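Smell from the front-loading washer, and small dark spots on clean clothes

Home and Garden > Laundry > Washing machines
Asked by greyblanket, 2023-12-04
Viewed 258 times, 3 replies

Hello everybody. I hope I write in the correct category, because I was not sure between Laundry and Plumbing.

We moved to our present apartment in January and the washing machine was already there. It is a white front loader, the landlord says it is 9 years old, but he has no manual and no receipt. For the first months I was satisfied with it. Now there are two problems and I don't know if they are the same problem.

The first problem is a smell. When I open the door in the morning, it smells like an old cellar. The clothes smell good when they come out, but if a towel stays in the drum for one hour after the end, it takes the smell too.

The second problem is small dark spots, like crumbs of wet paper. I find them mostly on pillowcases and on white socks. They go away if I wash again, but sometimes new ones come on another piece.

What I did until now: I washed the drawer for the detergent under the shower, with a toothbrush. I ran the machine empty on the hottest program with a cleaning powder from Welus, two times. After this the smell was gone for maybe one week and then it returned. I keep the door wide open between washes, and I put the basket directly in front so that nothing falls on the floor when I unload.

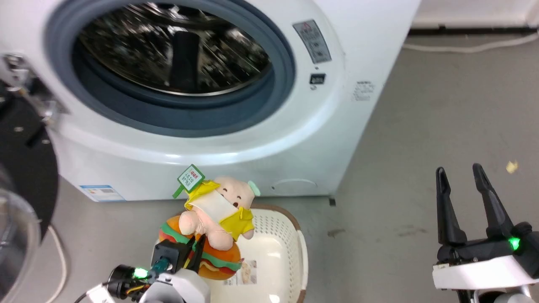

I use liquid detergent, the one from Rutell in the big bottle, and I fill the cap up to the line. Also softener, because my skin is sensitive and hard towels disturb me. Most of our washing is on a low temperature, since the electricity was very expensive last winter. I wash almost every day, small loads.

The rubber around the door I wipe with a cloth, but only the part which I can reach easily. A neighbor told me that I must change the whole rubber, and that this costs a lot with a technician. Before I ask the landlord for such a thing I would like to know if there is something I can do by myself. I have a screwdriver and patience, but I am not a technical person.

Thank you for reading such a long message.

softwater_nine

You use too much softener. Stop with the softener and the smell stops. I had this also. Vinegar is better.

pegbag

I will try to answer more completely, because I had the same spots for almost a year before I understood them. English is also not my first language, so please ask if some sentence is not clear.

The spots are most probably old detergent and softener. On low temperatures these do not dissolve completely. They build a gray layer behind the drum and inside the fold of the rubber, and when the layer gets thick, small pieces break off. The smell comes from the same layer. So in my opinion you have one problem, and your hot program only removed the top of it.

Do not order a new rubber yet. A rubber has to be changed when it is torn or when it leaks water on the floor, and you wrote nothing about water on the floor. Clean it well first and then decide.

I would do it in this order, on a day when you do not need the machine.

1. Switch off the machine and pull out the plug. Close the water tap too.

2. Pull the lip of the rubber toward you with your fingers and look inside the fold, all the way around. The lowest part is the worst, the water stays there. In mine I found a hairpin, a coin and a lot of gray slime. Wipe it with an old cloth and warm water with a little dish soap. Change the cloth often. Rinse with a second clean cloth.

3. Wipe the glass of the door on the inner side, also at the edge where it touches the rubber. Lint sticks there and it can make the door leak.

4. Look for the filter of the pump. On most front loaders it is low on the front, behind a small cover. Some covers open with a fingernail and some need a coin or a flat screwdriver. Don't use force, the little plastic hooks break easily. If there are stickers near the floor, keep them dry and don't scratch them off, you may want to read them later when you look for the manual.

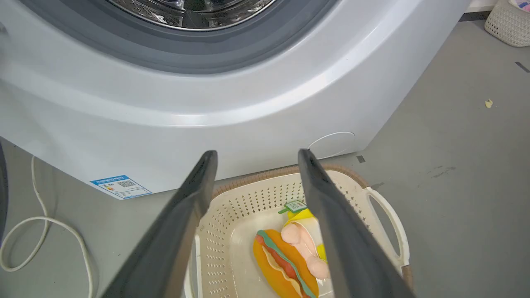
5. Take away the basket and everything else from the floor, and put down a flat tray and two thick towels. If there is a short hose next to the filter, drain this first into the tray. Then turn the filter slowly to the left, a quarter turn, and wait until the water stops. Empty the tray and turn again. More water comes than you think.

6. Take out the filter and wash it in the sink. Put your finger carefully in the hole and feel if something is stuck there. There can be glass or a needle, so a rubber glove is a good idea. With a flashlight you can see if the small wheel of the pump is free.

7. Screw the filter back until it is firm. Open the tap, put in the plug, and run a short rinse. Stay in the room and look at the filter. If one drop comes, stop and tighten it.

8. Now run the hot empty program again with your powder. After the slime is away it will have a much better effect than before.

For the detergent, I would use half of what you use now and see if the clothes are still clean. Small loads need less. Once a week wash the towels or the bed linen hot, with powder in place of liquid. I cannot tell you about softener and sensitive skin, with my skin I had to stop it completely, but people are different.

For the manual, write down the model number from the machine. Often it is on the inside of the door or on the frame behind the door. With this number you can usually find the manual as a file on the website of the producer.

Girent_tenant

The reply before me is good. I want to add only about the landlord. In our building the manager is Moreira, and they paid 296 for a new door rubber, but only because I sent them photos of the tear and the date when I noticed it. For cleaning they pay nothing, and I think this is normal. So clean first, and if you see a hole, take a photo before you touch more.

Also be careful with vinegar. A technician told me not to use it often because it can make the rubber hard. I don't know if it is true for every machine, but I stopped with it.

greyblanket

Thank you all. I did steps 1 to 3 yesterday evening and the cloth was completely black, I was ashamed a little. There is no hole that I can find. The filter I will do at the weekend when I have bought a flat tray, my baking form is too high. I have also put the softener bottle in the cupboard for now. I will write here again after some weeks if the spots come back.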